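Wurnaneo Extends Repair Parts Scheme to 18 Towns

Apr 2, 2023

Wurnaneo, the spare parts distributor based in Flillivham, will extend its small-parts lending scheme to 18 towns by August. The scheme supplies repair groups with screws, springs, fuses and connectors that are no longer sold singly by most retailers.

Under the current arrangement, a group pays a yearly fee of $95 and may draw up to 300 parts. Unused parts are returned and restocked. Parts fitted during a repair are logged against the make and age of the appliance, and the log is sent to Wurnaneo at the end of each month.

The extension follows a trial in Flillivham in which 1,000 repairs were logged. Kettles, table lamps and radios made up the largest share. Failed switches were the most common fault recorded, followed by broken cord grips and worn battery contacts.

"The cost of a switch is small. The cost of finding the right switch is the problem," said Brayden Hawthorne, who manages the scheme. "Most of the groups were buying packs of fifty to use two."

Stock will be held at a single warehouse operated by Endix, which already handles the company's mail orders. Orders placed before noon will ship the same day. Mains-rated parts will be packed apart from low-voltage parts and will carry a printed rating on each bag, a change requested by several groups during the trial.

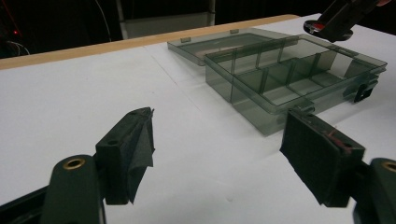 An open compartment box for small parts, with its lid laid flat.

Rafsan Siddiqui, an electrical safety trainer who reviewed the trial logs, said the records were complete enough to be useful but that fault descriptions varied too much between groups. A fixed list of fault codes will be introduced with the extension. Groups will still be able to add a note in free text.

The fee will stay the same for the first year. Replacement cords and plugs are excluded from the allowance and will be charged at cost. Applications are open to any group that holds a repair session at least once a month and has access to a portable appliance tester.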